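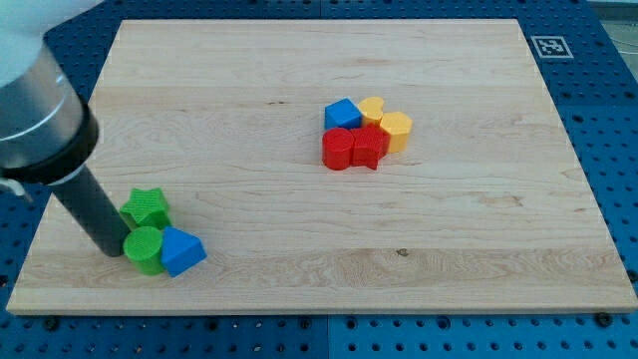
*Rulell solid board on the perforated table, with the shape blocks set out in two groups.*

# Rulell solid board, 27 mm: long-term review

Reviewed 29 July 2025. Bought at full retail price from Wolport in November.

## What it is

The Rulell is a plain rectangular board, glued up from strips and sold as a loose top for benches and tables. It comes without legs, brackets or fixings. Mine sits on a blue perforated table in a shared workroom in Nirkisthorpe. The holes are useful for clamping but a nuisance for small parts, and a set of toy shape blocks doesn't stand properly over them. The star catches a point in a hole and leans, and the cylinder rocks if it lands half on and half off one.

The maker lists the timber as "light hardwood" and goes no further. The colour and grain are close to maple. If you need to know the species for matching or refinishing, ask before ordering.

## Delivery and condition

The carton was double-walled with cardboard corner pieces. One corner piece had been crushed in transit, with no damage to the board. Weight on a luggage scale was around 11 kg, which one person can manage, though the length makes doorways awkward.

The faces were sanded and sealed at the factory with a clear matte finish. There was a faint smell for the first week or so.

## Surface

The strips run lengthwise and the seams are visible up close. I can't feel any of them with a fingernail, and a steel rule laid across the grain shows no step. There are some darker streaks, a few tiny specks towards the middle and one small knot. The knot is tight and level with the surface. Rulell sells a single grade, so buyers who want an unmarked face may be disappointed.

Glare is low under the workroom lights. Green and blue blocks stand out clearly against the pale wood, and that matters to me more than the grain does. On the bare table the blue prism was easy to lose.

## Flatness

I checked it on arrival and again this month using a straightedge and feeler gauges. On arrival there was no measurable gap along the length and a very slight cup across the width. The cup has grown a little over the summer and winter but is still too small to rock a block or roll a cylinder. I turn the board over every few weeks, and would suggest doing so if your room isn't heated evenly.

## Grip on the table

This is the weak point. The underside is as smooth as the top, and on the perforated table it slides when pushed from the side. Options I tried:

- **Rubber shelf liner.** Cheap and effective, but it bunches up when the board is lifted.
- **Vidal adhesive dots.** Held well. Two came off with the first flip and left residue that needed mineral turps.
- **Dowels through the table holes.** The best result. The board butts against them and lifts straight out.

For $401 I'd expect a set of pads in the carton.

## Edges

The edges are square with only a light break on the corners. They're comfortable enough to lean a wrist on for short periods. A small round-over would have been better, and I've since put one on the front edge with a hand router. It took the finish off, so allow for resealing.

## Cleaning

A damp cloth removes dust and pencil. Whiteboard marker needed methylated spirits and left a grey shadow in the open grain. Masking tape lifts cleanly if removed the same day.

## Verdict

Flat, stiff and easy to see small objects on. Expensive for an unfitted panel, and it needs something underneath or beside it to stay put. I'd buy it again at a lower price. At the current one, compare it with a local joiner's quote first.

**Rating:** 7/10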